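# Writing a task sheet for a two-handed job (stapling edition)

Our club has been getting ready for the Saxena Cup since June, and the job we've picked for the desk round is stapling. Just stapling! Two or more sheets, one staple, put the lot back down. I've had a few messages from other teams asking how we write our task sheets, so I've typed up the way I do it, mistakes included.

A task sheet, for anyone who's joined since the summer, is the page we write before anyone touches the robot. Ours is called Ikatum, it has two arms, and it has no idea what a stapler is. The sheet says what the job is, what each hand does, and how we decide whether a go was any good. The demos and the labels both follow from it, so if the sheet is vague then everything downstream is vague too. I learnt that one the slow way.

## What you need

- a desk with a bit of clear space in the middle
- scrap printouts (old pages are better than blank ones, and I'll come back to that)
- a small hand stapler and more staples than you think
- something to leave standing on the desk, like a cup
- a notebook, or Waro if your team has it set up
- a friend who'll do the job without talking about it

## Step 1: do it yourself and watch your hands

Staple something. Now do it again, slower, and say out loud which hand is moving. I was sure I did nearly all of it with my right hand. Nope. My left hand lifts the corner, holds it up, keeps the sheets from sliding, and then shifts out of the way just before the jaws close. My right hand squeezes and takes the credit.

Write down what you notice in any order. Mine was half a page of arrows and crossings-out, and that's fine for now.

## Step 2: cut it into phases

Go through your notes and mark each place where the job changes. I look for moments when a hand starts touching something or lets it go. For stapling we ended up with these:

1. Square up the sheets.
2. Lift the near or far corner off the desk.
3. Bring the stapler in over the edge.
4. Squeeze until it closes.
5. Open, back away, lower the paper.
6. Check.

My first version had nineteen phases and the labellers hated me – quite right too. If two people watching the same clip can't agree on where one phase stops and the next one starts, join the two phases together. We only kept "check" separate after a long argument, and I'm glad we did, as it's where people pick the pages up and fiddle with them.

## Step 3: give each hand its own column

Rule a page into three columns: phase, left hand, right hand. Fill in every box, even when the answer is "holds still". Holding still is a job! Our first Ikatum program let the left gripper relax as soon as the right one got going, and the sheets slid about all over the place.

Use plain verbs. Pinch, lift, press, hold, slide, let go. I banned "adjust" because it ended up meaning anything at all.

If you've got left-handed people in the club, call the columns "paper hand" and "stapler hand" instead. We changed over halfway through and had to relabel a pile of clips, so decide early.

## Step 4: say what counts as done

Ours reads:

- the staple goes through every sheet
- both legs are folded
- it's near a corner
- nothing else on the desk has been knocked over

Then say what doesn't matter. We don't care how straight the staple is, or which way up the pages were. I left that bit out the first time and two labellers spent an evening failing perfectly good clips for being wonky.

You'll also want a rule for small extras: a misfire, a jam, a stray bit picked off the paper. We allow them as long as the person carries on and finishes. They get their own label, "side job", and they stay in.

## Step 5: do a short batch before the big one

Do 20 goes, label them, and stop. Fix the sheet. Only then carry on. It's very tempting to keep going when the desk is set up and everybody's in the mood, but those first goes are where the bad wording shows up.

We finished with 306 clips. Six went in the bin (someone had swapped in an empty stapler, thank you very much), which left us a nice tidy 300 to train on.

A word on the scrap printouts. Blank paper gave our tracking a hard time, as one white sheet on a white desk looks a lot like no sheet at all. Pages with pictures and text on them were much easier to follow. Mix them up, turn them round, and leave your cup in a slightly different spot now and then.

## Step 6: try the sheet on somebody new

Hand it to a person who wasn't there and ask them to match it to real hands at work. If they can point at a row in the table for whatever the hands are doing, you're nearly there. If they say "um", go back to step 2.
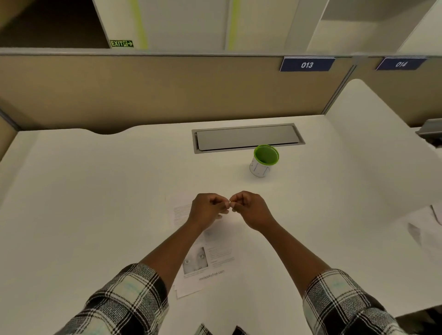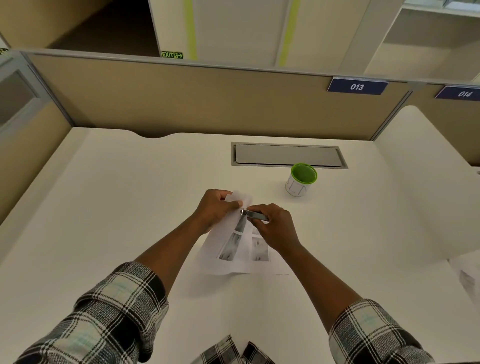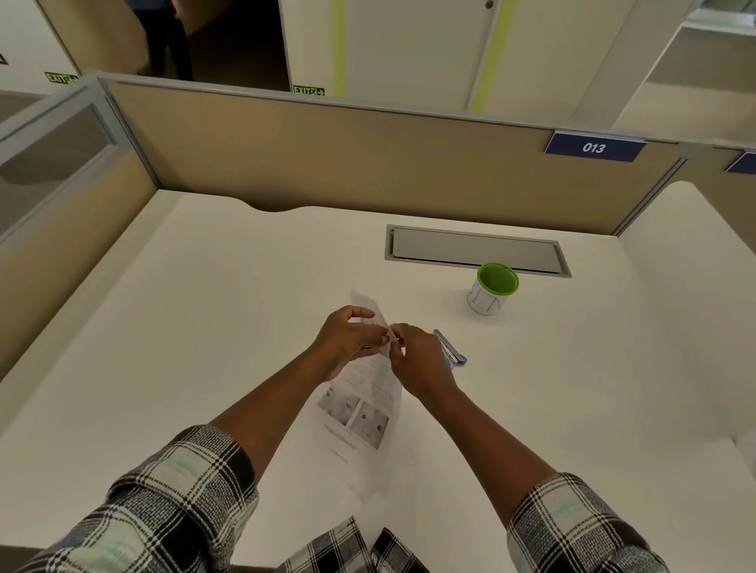

Both hands have a job in all three, so neither column gets left blank.

Gaurav Kushwaha read the draft and wrote back that his team, Pudel, had tried one extra row between lifting and squeezing, for the pause when the stapler is in place but hasn't closed. Their arm kept biting too early, he said, and giving the pause a name of its own let them see which clips rushed it. He also wanted to know whether we score the lift on its own or only the finished staple.

Only the finished staple, so far. I'm going to borrow the pause row, though, and I'll put the new version of the table in the Waro folder once I've relabelled the first batch with it.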